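Home | About Us | Classes | Workshop Hire | Journal | Contact

About Standance

Hi, and thanks for clicking on the page most people skip. I run Standance, a small home-organizing business and teaching studio, and I wrote all of this myself at the front desk, so if it rambles a bit, blame me and the second pot of tea.

We teach people how to sort, store and pack the stuff they already own. Drawers, pantries, school bags, garages, the cupboard under the stairs, the box from the last move that still has tape on it. I started in June with a folding table in my own garage and a sign I'd painted myself (the S was backwards and had to be redone). A few neighbours came over, we emptied a pantry's worth of odds and ends onto the table, and by the end of the afternoon everybody was arguing cheerfully about where batteries should live. I still think that's the best class I've ever run!

That was 7 years ago. Now we have a proper studio on Laryea Street, upstairs from the bike shop, with good light and a kettle that works most of the time. There are 2 of us on staff, me and my sister-in-law, and between us we teach the evening classes, the Saturday sessions and the home visits. She's the patient one. I'm the one who gets excited about lids.

What a first class is like

People expect a lecture and a colour chart, and they get a mixed table. We put out a handful of ordinary things that don't obviously belong together, plus a bin, and we ask you to decide what goes where before anybody has taught you a thing. You'll want to put the food with the food. Fair enough. Then someone will say the fruit shouldn't be shut away in plastic, and someone else will say they've always kept their pens in the kitchen because that's where the grocery list is, and away we go.

I love this part. You find out so much about how a household runs from where its pens end up. My own mum kept hers in the cutlery drawer, in with the teaspoons, and she could put her hand on one in the dark.
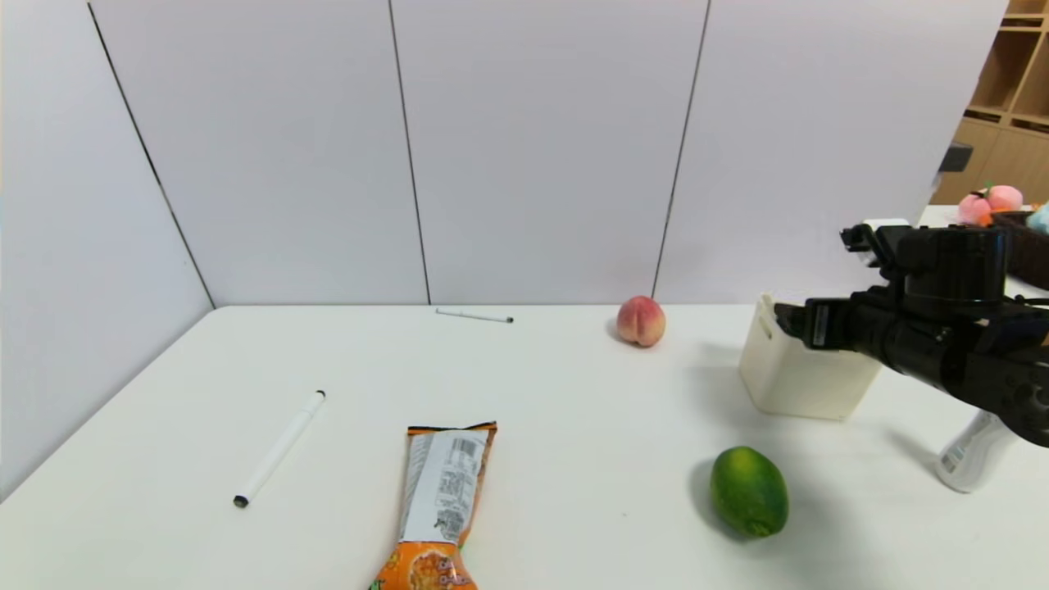 A mixed table: peach, lime, two marker pens, a packet of snacks and the cream bin.

The things change from week to week, depending on what's in season and what's in my bag, but I do like to keep some fresh fruit in there. It's the item people have the strongest feelings about. A peach needs a bit of room and a gentle hand, and you can't toss it in under a bottle and hope for the best. A lime will put up with nearly anything. Same "category" on paper, completely different in a bin, and once you've noticed that you start seeing it all over the house (sweaters and jeans, for instance, or wine glasses and mugs).

The bins matter too. I'm fond of a plain open one with a slot in the side to hang on to. You can see what's in it, you can pull it off a shelf with one hand, and you don't have to find a place to set down a lid. We've tried baskets, shoeboxes, zippered cubes and a very handsome set of tins that dented if you looked at them sideways. The plain bins keep winning. I've stopped fighting it.

Our classes

The Tabletop is the beginner class, and it's the one I've been describing. It's a single evening and you don't need to bring anything.

Drelik is our longer course, 8 weeks, one room of your home at a time. The name was a typo on our very first flyer and I've long since forgotten what it was meant to say, but people kept phoning to ask about "the Drelik," so it stayed. You'll get homework. It's mostly drawers.

Home visits are for anyone who'd rather have us come to them. We'll work alongside you for a morning, and we won't throw out anything you haven't said yes to. I'm firm on that one. I once watched a relative get "helped" by a very brisk organizer and she was still looking for her good scissors at Christmas.

We also do a packing workshop for people who are moving, run together with our friends at Diltik, the removals outfit around the corner. They bring the cartons and the paper, we bring the labels, and you'll go home knowing how to pack a kitchen so the first night in the new place isn't a misery. Kettle and mugs go in last and come out first. Toilet paper rides in the car with you.

What we're like

We're pretty relaxed. I don't own a label maker I'm proud of, just a stack of masking tape and a lot of black markers, which wander off at an astonishing rate. If you find one in your coat pocket after class, please keep it with my blessing.

We don't sell shelving or fancy containers, and we don't get a cut from anyone who does. If your margarine tubs are doing the job, I'll tell you so. My favourite home visit last year was to a gentleman who stored every screw and washer he owned in old yogurt pots, all marked in pencil, and the only thing I changed was the height of the shelf.

Kids are welcome on Saturdays, and they're usually better at it than their parents. They'll happily put the snacks at the front where they can reach them, and there's a lesson in that for the rest of us, I think.

Coming to see us

The studio door is the green one beside the bike shop, then up the stairs and turn left. There's street parking out back after the shops close, and the bus stops right at the corner. If the stairs are a problem for you, phone ahead and we'll set up your class in the ground-floor room at the community hall across the road, same tables, same tea.

Questions are always welcome. Use the contact form or just drop in, though if it's a Saturday morning you may be handed a bin and put to work.

Last updated: November 6, 2025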